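Part 4: Making up the bed against the wall

You've got the Kirkoner headboard bolted on by now (if you haven't, go back to Part 3, I'll wait!). This part covers getting the fitted sheet on when one long side of the mattress sits right up against the wall, the way it does in our back bedroom. I did it wrong for years, so take the notes seriously.

Have ready: one fitted sheet, a soft brush, and somewhere to put your stuff while you work. A gray padded headboard and a plain white wall are what I've got, and the steps are the same for any color.

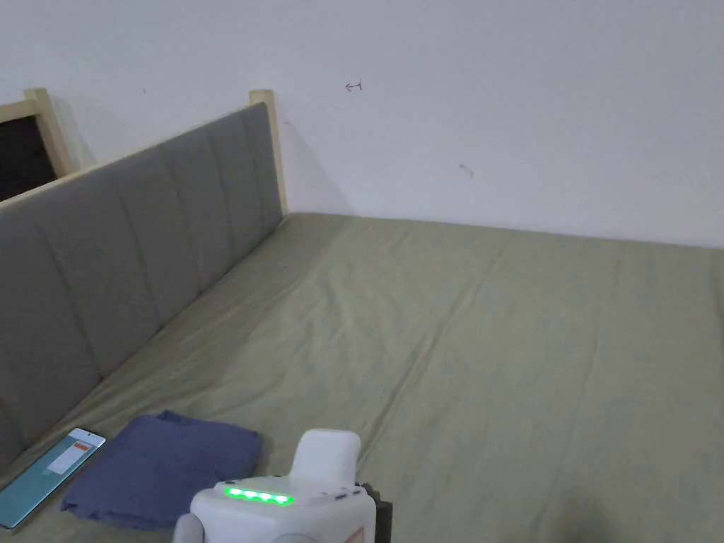
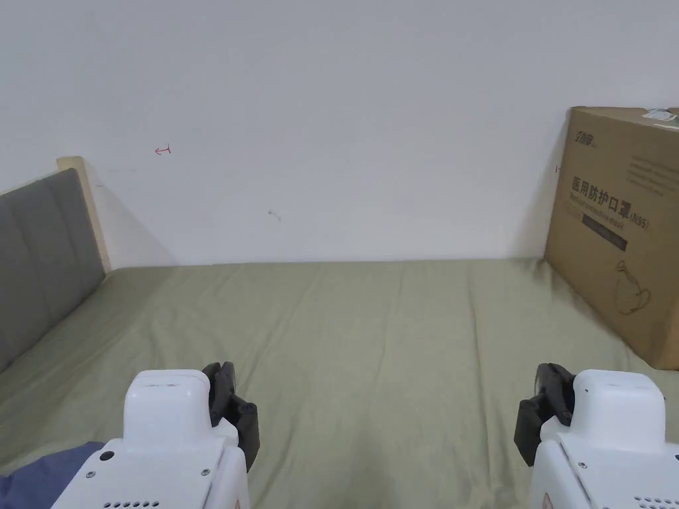
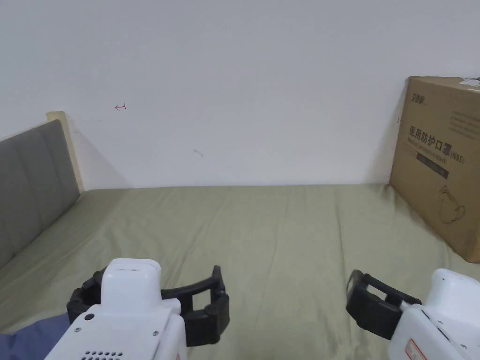
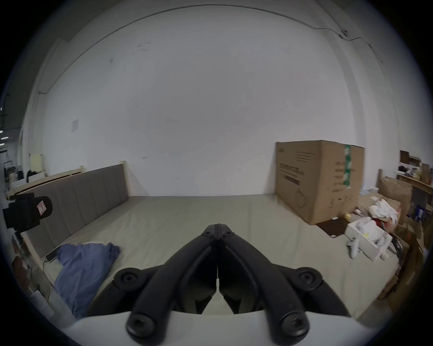

Mahsa Heydari wrote to me after the first version of this guide and asked why on earth I don't just pull the whole bed out. Hers is on felt pads, she says, and it slides with one hand, and she gets all four corners done before her tea is ready. Fair enough, Mahsa! If yours slides like that, pull it out, skip steps 3 and 4, and push it back at the end. Mine doesn't slide, and the floor has the scratches to prove it.

1. Clear the mattress completely. Clothes, chargers, boxes, the lot. I know it's tempting to shuffle a pile from one side to the other as you go, but you end up making the bed twice.

2. Find the short ends of the sheet. If there's no tag, hold one elastic edge up against the headboard. If it's much too long, you've got a side, so turn it a quarter.

3. Kneel on the mattress and do the far corner first, the one where the headboard meets the wall. Slide your hand down between the mattress and the wall with your palm toward the mattress and pull the pocket right under.

Caution: go slowly along the wooden edge of the headboard. I caught a knuckle in that gap last December and it was sore clear into the new year.

4. Stay kneeling and work along the wall to the foot of the bed, tucking as you go. Do the second wall corner before you climb off. (If you get down too early the first corner pops loose, every single time.)

5. Now stand up and do the two corners on the open side, headboard end first.

6. Smooth from the wall toward yourself with flat hands. You'll still have some long shallow creases, especially if the sheet has been folded in a drawer for a while, and I leave them alone. Touran Tehrani irons hers right on the mattress. Please don't do that.

Note on depth: my sheet is a Fastetti in green and its pockets are 38 centimeters deep. With a topper on, that's just enough. Without one there's slack, and you can fold the extra under at the foot.

Note on the headboard: the upright channels collect lint, so run the soft brush down each seam from top to bottom before the pillows go on. Skip the wet cloth on the padding. The light wood trim can have a barely damp one, wiped dry straight after.

Note on the wall: a white wall next to a bed picks up marks, that's just life. A dry eraser takes care of most scuffs. Pen is a different story, and rubbing hard only leaves you a shiny patch, so I dab on a little leftover paint with a cotton swab once the bed is made and I can kneel there comfortably.

Caution: don't lean anything heavy against the wall from the mattress overnight. It'll drag the sheet off that back corner and you'll be back at step 3.

Wash the sheet every 14 days or so, and let it dry fully before it goes back on. Pillows and the comforter are in Part 5.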